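About Stallow

Stallow is a secondhand clothing shop and mending room on Gusgate, and if you have ever walked past on a Saturday and wondered why there were people sitting in the window with needles in their hands, now you know. We sell clothes that have already had one good life, we repair the ones that need it, and three evenings a week we teach anyone who wants to learn how to do the same at home.

The shop was started by Dwynwen Morris, who had spent years altering wedding dresses in the back of somebody else's store and was tired of seeing perfectly nice sweaters go into the trash over one loose thread. She took the lease in April with 5 boxes of donated knitwear and a borrowed steamer. Oluwaseun Chukwu came in to ask if she could save his father's old cardigan (she could), stayed for tea, and now runs the sorting table and most of our evening classes.

We are fond of color here, as regulars will tell you. Plenty of secondhand shops arrange everything by size, and we do understand why, but we like to put reds beside pinks and stripes beside more stripes, and let people find things by wandering. Knits are our first love. We fold the heavy ones over a bar so the shoulders keep their shape, and the lighter pieces go on wooden hangers. 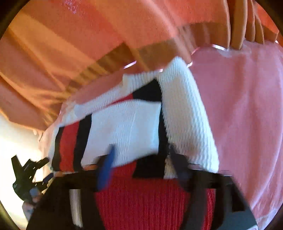
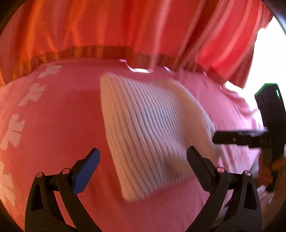 Everything that comes through the door gets looked over at the sorting table before it gets a price. We check cuffs, hems, underarms and buttons, and we wash what can be washed. If a piece has been mended, we say so on the ticket, along with who did the mending, and we're happy to show you how it was done. Last year 363 pieces were repaired in our back room, and a good many of those went home with the same people who brought them in.

Bedding and household linens are welcome too. Good cotton sheets go to our friends at Pristov, who make them into aprons and shopping bags, and the bags come back to us to sell at the counter.

Classes are small, with plenty of time for questions, and you don't need to own a sewing kit. Bring something with a hole in it! Beginners usually start with Pană, our six-week darning course – it's the Romanian word for feather, and Dwynwen wanted a name that sounded light – and after that you can drop in whenever there is a free chair.

Donations are taken at the side door any time we're open. Please fold things if you can, and check the pockets first. We keep a jar of what we've found in them, so do ask if you're missing an earring.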